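Coffee Mug

A coffee mug is a cup with a handle, usually bigger and thicker than a teacup, and made to be used without a saucer. That's the short definition, and if you only came for that, you're done! I keep this entry on my little home encyclopedia because it's the one people write to me about the most, and because I drink out of one all morning long and have opinions.

Name and general shape

People call it a mug, a coffee cup, or just "my cup" (as in, who took my cup). I use "mug" for anything opaque with a handle and "glass cup" for the clear ones, though plenty of sellers mix the two up. The plain kind is a straight cylinder. Then there's the barrel mug, wider in the belly and narrower toward the foot, which I like because it sits in both hands so nicely when the kitchen is cold. Flared mugs open up at the top and let the coffee cool faster, so I leave those for cocoa.

Materials

Most mugs are ceramic, which covers earthenware, stoneware and porcelain. Earthenware is fired at lower temperatures and chips if you so much as look at it. Stoneware is heavier and takes a beating. Porcelain is thinner at the rim, and a thin rim really does make a difference when you sip. My everyday one is a stoneware mug from Hornach, a small pottery I found at a street fair, and it has been through the dishwasher more times than I want to think about.

Glass is the other big family. Double-walled glass has two layers with air sealed between them, so the outside stays comfortable to hold while the drink stays hot a little longer. Mine is a Pevier, and I baby it! The inner wall doesn't like metal spoons, and I never pour boiling water into it straight from a chilly cupboard.

Glaze and color

Glaze is the glassy coat that keeps the clay from soaking up your drink. A lot of makers put a dark color outside and white inside, and I'm all for it. You can see how strong the coffee is, and you can also see the brown ring you missed while washing up. Baking soda on a damp sponge takes that ring right off. Don't use steel wool, please.

Size

A regular mug holds 8 to 12 ounces. I measured all of mine in April, filling each one to where I'd really drink from it, and most came out well under what the sticker promised. I now go by the fill line in my head.

Other uses

A mug is a pen holder, a sugar scoop, a soup bowl for one. A clear cup makes a pretty good holder for the beans you're going to grind next, and I use mine that way on weekends. Just don't leave them in there for days. Beans go stale in open air, and a loose lid only slows that down a bit.
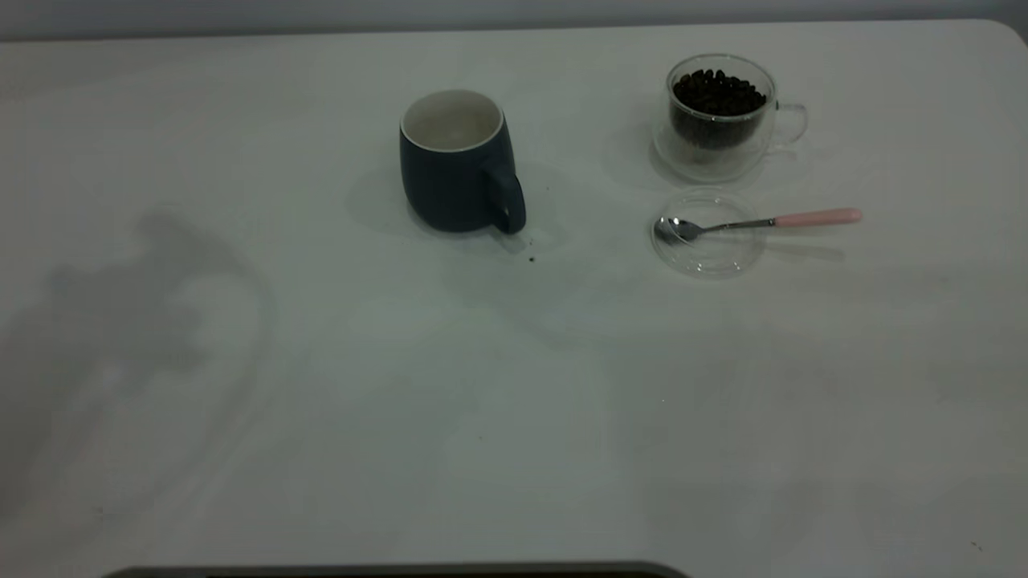
Villanueva wrote in to say that I'm far too easy on glass, and that beans belong in a tin with a tight lid in a dark cupboard, period. Light gets at them just as much as air does, the note went on, and a clear cup on a sunny counter is the worst of both. Fair enough! I keep my main supply in a Farevum canister, and only tomorrow's beans get to sit out.

Care

Wash by hand if there's gold trim or a double wall. Check handles for hairline cracks where they join the body, and retire any mug that has one to pencil duty. Stacking is fine for straight sides, less so for barrels, which wobble.

See also: Teacup, Saucer, Coffee Grinder, Tin Canister

Last updated May 11, 2020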